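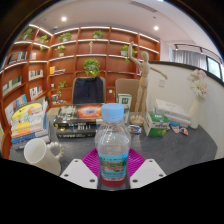
## What's on the desk? Stuff, and what it's for

Desks collect things. Water, a mug, books, odd bits. Quick tour of why each one is the shape it is – grab a pencil, we move fast.

### Bottles

First, the clear plastic bottle with the light blue cap. Look at the cap. Those little ridges all the way round? Grip. Fingers slide on smooth plastic, specially damp fingers. Ridges give your skin something to push on.

Twist and it goes down a spiral track called a **thread**. A thread is a ramp wrapped round in a circle. Small twist, tight squeeze, no drips.

And the shoulders are rounded. Corners are weak spots on a thin bottle. Curves spread the push out.

**Try it:** fill a bottle with 200 milliliters of water, cap on, tip it over the sink. Now do it with the cap half a turn loose. Towel ready please.

### Mugs

Why a handle? Hot cocoa heats the side of the mug. The handle sticks out into the air, so it stays cooler and your fingers do too. Most handles are a plain loop. The cream-white mug has one like a round of beads – fancier, same job.

A mug that leans can't hold much. Liquid always sits level, even when the mug doesnt. So it reaches the low side of the rim first and out it goes.

### Books in a pile

Flat stacks work best with big heavy ones at the bottom. Thin booklets bend, thick books don't.

The edge with the title is the **spine**. In a pile, spines facing out means you can find the one you want without pulling the whole lot down. Emiliano Arellano, age 9, sent us this rule from his own room: "If it's under more than 4 books I just read a diffrent one."

### The little wooden person

Called a **mannequin** (say MAN-uh-kin). Artists use them to practice drawing people. It has joints, like your shoulders and knees, so you can set a pose and it stays put. No wiggling, no asking for snacks.

One arm up high, the other out and down – good pose to draw. Start with an oval for the head. Then the body. Legs are long, longer than you think!

**Try it:** stand in that pose yourself and hold it for 5 minutes. Hard, right? Wood doesn't get tired.

### Words to keep

- **Thread** – the spiral track inside a cap
- **Spine** – the back edge of a book
- **Joint** – a place where two parts meet and bend

Now go look at your own desk. Pick one thing and draw it, then write what each part is for. Tiburcio Tapia puts the drawings up on the Wamska kids' wall, names on the back please, big letters.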